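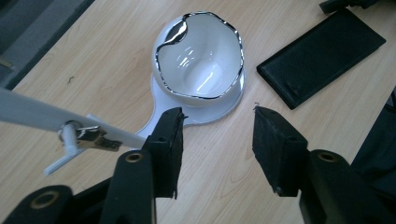 Why do people leave things on a shared table when there is a shelf right next to it?
Mostly they mean to come back in a minute, and the shelf feels like putting something away for good.

That was the answer I kept hearing during my project on the tables in the Furukawa study lounge, and I have to admit it's my own answer too! I started in March, when my advisor, Daichi Yoshida, suggested that I stop reading about clutter for a while and go sit next to some. So I did, usually from 4 in the afternoon until the lounge closed, with a notebook and far too much tea.

I wrote down every object that stayed on a table after its owner had walked off. By the end I had 664 entries, and 365 of them were things to eat or drink from, or things to carry money and cards in. Bowls and wallets, in other words, which surprised me (I had been betting on chargers).

The bowl on a saucer with a wallet lying near it is a pairing I grew very fond of. The saucer in this case has a short, wide handle, a bit like a hand mirror, and the bowl has a wavy silvery rim. People I talked to told me they hesitate to move dishes like that. A plain mug gets pushed aside without a thought, but a nice bowl is treated as if somebody were still sitting behind it.

Wallets were a different story. Most people said they would rather leave one where it was than be seen picking it up, and I can understand that completely.

For the second half I put a shallow tray on 2 of the tables and left the others as they were. The trays did fill up, mainly with keys and pens, while the dishes stayed out on the wood. I would like to try a bigger tray next term, if the lounge will have me back.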